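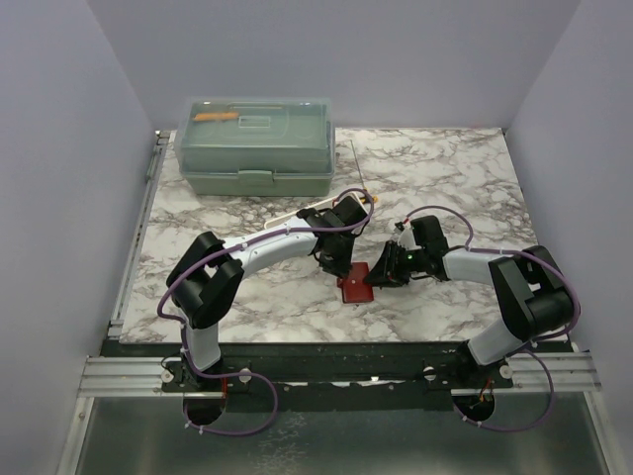 Section 6: First moves with both arms

By now your Tusley bench is bolted down, the two arms are on their mounting plate, and the Rularance software is open on your laptop. Good! This is the fun bit. I'm Mali Gough, I wrote most of this guide, and I've set up enough of these benches to have made all the mistakes in it myself.

You'll need the small red block from the starter kit and a clear patch in the middle of the tabletop. Your storage box can stay on the table as long as it's toward the back. I leave mine there all the time.

Caution: Keep your hands out of the booth whenever motor power is on. The elbows swing out wider than you'd think, and they come around at face height if you're leaning in.

1. Check the cables first. Each arm has one purple cable, which runs down past the base and through the round opening in the front panel. Follow it with your finger from gripper to base. You want a loose arc over the top of the gripper and a bit of slack at the elbow, with the cable ties snug but not biting.

2. Switch on the power supply and wait 11 seconds before touching anything in the software. If you jump in early you'll get error 42, and you'll have to switch off and start over. (I still do this, usually when someone's watching.)

3. Press Home Left and let that arm finish. Then press Home Right. Please don't press them together the first time.

4. Switch the motor power off again, put the red block in the middle of the table, and take your hands out. Power back on.

5. Open Two-Arm Practice and set the speed slider to 6. The slider goes a lot higher, and you can play with that in October when you're bored with red blocks.

6. Bring the left gripper in first and stop it just above the block, a little to the left. Now bring the right one in from its own side, slowly, until the tips are close to meeting over the block.

7. Close one gripper on the block and lift it a little. Set it down, open up, and back that arm away before you try the same thing with the other.

Note: The two arms share the middle of the table, and the software only slows them down when they get near each other. It doesn't stop them. If the tips touch, hit Pause, back the right arm out, and carry on.

Note on other tabletops: Our marble-pattern surface has a lot of veining, and a small block can get lost in it if you're working from the camera view. Red shows up fine for me. If you bought the plain Stason top, use whatever color you like.

When you're finished, press Park and wait for both arms to settle before you cut the power. Then go on to Section 7, Saving and replaying a move.

Guide revised August 2020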